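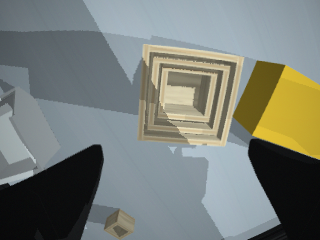

Minutes of the June meeting, Gonlow Community Garden

Held in the meeting room at Gonlow Hall. Meeting opened at 7.10 pm with 20 members present. Apologies were noted from three plot holders. The minutes of the last meeting were accepted with one correction — the hose was lent to the school, not the church.

## Money

The account stands at $2219. The water bill for the quarter has been paid. Plot fees are still owing on two plots and reminders will go out again with the newsletter.

The Hovier quote for the new side gate was read out. Several members thought it was high. Agreed to ask Sikder for a second quote before deciding, and to make sure both cover the same width of gate and include taking the old posts away.

## Water

The tap near the compost bays is leaking again at the join. A washer was put in last month and lasted a week. Agreed the whole fitting should be replaced.

There was a long discussion about watering times over summer. One view was that hand watering should be allowed at any hour. Others said the pressure drops too much when everyone is on at once, especially after work. It was put to a vote and carried that plots with even numbers water before 8 am and odd numbers after 6 pm, to be tried for one season. Seedlings may be watered by can at any time.

## Compost and mulch

Bay two is full and should be left alone until spring. Please use bay three. Citrus and bread are still turning up in it, and the rats have been back.

Dellix can deliver mulch at the trade price if we take a full truckload. The driver will need the lane kept clear. Moved and carried that we order one load, with $100 put aside for hiring a second barrow and forks for the day. Members to take what they need for their own plots once the paths are done.

## Shed and storage

The shed was tidied in May but the bench is covered again. Anything left there without a plot number on it will go to the share table. Wooden crates and boxes should be stacked one inside the other where they fit, and kept off the floor on account of the damp.

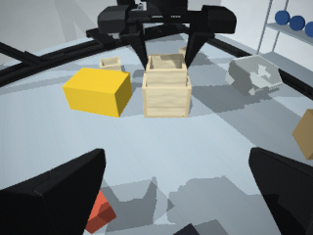
## Other business

- The waiting list now has 6 names. Two half plots will be offered first.
- The seed swap will go ahead in the hall as usual. Envelopes are in the shed, top shelf.
- A member asked if dogs could be allowed on a lead. Held over to the next meeting.
- The lock code will change at the end of the month.

Meeting closed at 8.35 pm. Next meeting in August, same room, 7 pm.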